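Jul 7, 2021

Sixteen days of the allotment diary missed, sorry! I've been down there nearly every evening and then too tired to write a word.

So, the beans. They sulked right through the cold spell and now they've gone mad, up and over the canes and waving about for something else to grab. I picked 13 courgettes before supper (far too many, I know, I know) and left a bag of them on Lưu's step. The slugs have had the lettuces again. I was out there with a torch in my nightie and my old coat, muttering. I've put in another row of the Gavberg ones, which are meant to be tougher, and if those go the same way I'm giving up on salad until next year.

The onions are what I'm really worried about. The tops have started flopping over on one side of the bed and I can't decide whether they're ready or ill. I rang round a bit and got two different answers.
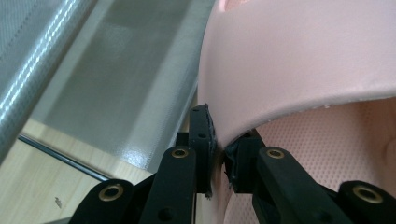 Urs Rüegg reckons they're simply done, and that I should stop watering now and leave them lying in the sun until the necks go papery. He had his in by March, mind you, and I didn't. Lưu says to pull one and smell it, so I did, and it smelt of onion – no rot, nothing soft underneath. I'll stop the water and see.

Forgot to say, the water butt has split down by the tap. I got 20 cans out of it before the level dropped too low to bother with, and that kept the tomatoes going. I've smeared the crack with some goo from the shed and don't hold out much hope.

My back is dreadful tonight. Bath, then bed, and the blackcurrants can wait till tomorrow. 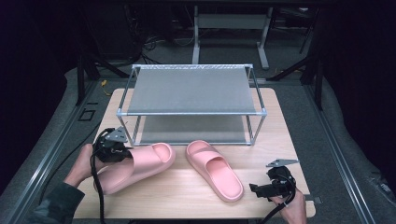
Pink slides and the two-tier shoe rack.

Must remember to ask Lưu for my trug back, and to buy string.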